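Course notes, Unit 10: Joints and Degrees of Freedom
Instructor: Seren Howells

A revolute joint allows rotation about one axis and removes the other five freedoms. The hip and shoulder are modeled as spherical joints with three.

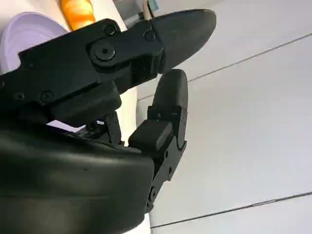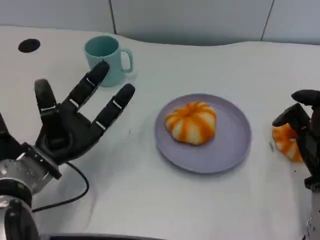 Fig. 2. Jointed fingers, close up (first) and beside a mug on a white table (second).

The human knee is usually treated as a hinge. This holds for slow walking. In deep flexion the femur rolls and slides on the tibia, and the axis moves with it. Use the four-bar model from the July notes for any flexion problem.

Sign convention: flexion positive, extension negative, angles in degrees.

Reading: Tarar and Cheung, chapter 2, through page 29. Problem sets go to Nam-gil Do, room 474.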